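## Gripper trials: where we are in August

The bin-picking bench has been running two grippers against each other since early summer, and the first round is finished. Mirela Tavares ran most of the sessions and wrote up the results. The full table is in the shared folder under Canpolat, the project name we are using for all of the end-effector work this year.

The two candidates were the Wotico parallel gripper we already had on the shelf and the Clurnetti linkage gripper that came in the spring. Both were mounted on the same arm and run from the same controller, with the same grasp planner and the same speed limits. Each got 200 picks per object set. An attempt counted as good if the item left the bin and stayed held through the transfer move. A second try at the same item was scored as a new attempt.

On blocks and other flat-sided parts there was not much to choose between them. The Wotico was a little quicker to close and its finger pads needed less attention. On round parts lying flat it slipped more often, mostly when the item was up against a wall and only one finger could get down beside it. The Clurnetti did better there. It also did better on soft toys, where the operator could leave the closing force at the low setting and still get a hold.

The Clurnetti takes longer to set up. The linkage has to be zeroed after every power cycle, and the wiring runs close enough to the moving parts that we checked it before each session. We lost most of one morning to a connector that had worked itself out. Mirela has asked the supplier for a version with the cable exit moved up toward the wrist. No answer yet.

Corners are still the weak point for both. When an item sits low against two walls, the planner often gives up before the arm moves, and we logged those as misses even though the gripper never touched anything. Some of this is a camera problem. The depth image gets patchy near the walls, and see-through items come out worse than anything else in the set. We plan to repeat the corner cases with the second camera before drawing any conclusions about the hardware.

Across all sets and both grippers the log now holds 914 attempts, including warm-up runs. Please filter those out before using the numbers. 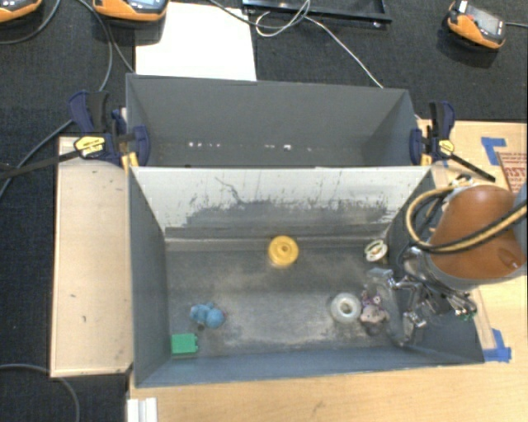
*Photo: Mirela Tavares / Canpolat bench*

Mixed sets will stay in for round two. They take longer to reset than a bin of identical parts, but a thick disc, a clear ring and a notched block each fail in their own way, and a small soft toy lying right beside a ring makes the planner choose an approach side. Bins will go on being clamped at the sides. Early on we tried them unclamped and they crept when a finger caught the rim.

Round two starts once the Markard controller is wired in. It should let us log finger position and motor current together, and at present we have to line the two files up by hand. Expect the bench to be in use for almost 12 working days. If you need the arm during that stretch, talk to Mirela first, and leave the tool flange settings as you found them.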